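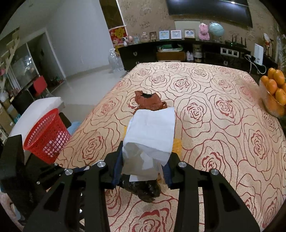
A paper tissue over the rose tablecloth.

Paper, cloth and the kitchen bin

by Gilles Marchal

In the last newsletter I asked readers to tell me how much paper they throw away at home in one week. I received more letters than I expected, and I thank everyone who wrote. Some of you weighed the bin on the bathroom scale. One household at the Helik end of the street kept a list on the fridge, with a column for each member of the family, and I understand that the column of the teenage son was the longest.

I started the same exercise in May, on a Monday, after a visit from my sister. She uses cloth for everything and she looked in my cupboard for a long time without speaking. I had paper towels, paper napkins, tissues in boxes and tissues in small packets. I grew up in a house where my grandmother ironed handkerchiefs on Sunday evening, so I felt a little ashamed.

For the first week I changed nothing and only weighed. The result was 525 grams of paper from the kitchen and the bathroom together, without newspapers and without packaging. I live with my wife and we are both retired, so we eat at home nearly every day. The biggest part was paper towel. I use it to dry lettuce, to wipe the pan, to clean the window above the sink, and also to put under the coffee pot, which has dripped for years.

In the second week we put cloths in the kitchen. I cut them from two old flannel sheets, and my wife sewed the edges on the Sunday afternoon. She told me that flannel without a sewn edge goes into threads at the second wash, and she was right, because I kept one unsewn as a test. We made 12 of a size you can fold in four and hold in the hand. They live in a basket beside the stove, and the dirty ones hang on a rail until they are dry. Please do not put them wet in a closed bucket. The smell is very strong and it stays in the cloth.

For the washing we do the cloths together with the towels, at 60 degrees, with the ordinary powder. No softener, as it makes the cloth refuse the water. I had this wrong for a month and thought my flannel was of bad quality.

Now the difficult chapter, the handkerchief. Several readers have a strong opinion. Mrs Ramasamy wrote that she would accept any change in her house except this one, and that during a cold she wants a tissue she can throw away. I agree with her for the days of illness. A cloth handkerchief in a pocket with a bad cold is not pleasant for other people, and my doctor said the same to me. For hay fever it is another matter. My nose runs from spring until the end of summer, and soft cotton is much kinder to the skin than paper. I carry one handkerchief in the morning and change it after lunch.

Many of you asked if used tissues can go in the recycling. In our district they cannot. The fibres are already very short, and the paper is dirty, so it has no value for making new paper. Here they go in the green organics bin, provided there is no cleaning product on them. If your council has a different rule, follow your council. Tissues with lotion or perfume I put in the garbage, as I could not get a clear answer about them.

A word on napkins. At Grarnetti, where our group has its dinner, they have gone back to cloth at the evening tables and kept paper for the terrace. The owner was kind enough to tell me the laundry costs her more than the paper did, but the guests stay longer and order coffee. I cannot verify this theory. I did order a coffee.

After the change our weekly paper came down, although not as much as I had hoped. We still buy tissues for visitors and for colds, and I still use paper towel for frying, when there is a lot of oil. My sister says this is weakness. She drains her potato cakes on an old cake rack over a tray, and I have promised to try it.

If you want to begin, old sheets, pillowcases and worn T-shirts are all suitable. Linen is the best for glasses. Towelling is good for the floor but leaves fluff on everything else. The Fimora shop has bags of cotton offcuts behind the counter if you ask for them, in mixed colours.

You can bring your cloths to the next sewing afternoon and use the machines in the back room. We have two, and one of them does a very good zigzag. Thread is provided, but please bring your own scissors. The paper ones from the office cupboard should not be used on fabric, and the fabric ones should certainly not be used on paper.

Letters for the next number can be left in the box at the front desk, or sent to postal box 2797. I would like to hear from anyone who has found a good way to dry lettuce.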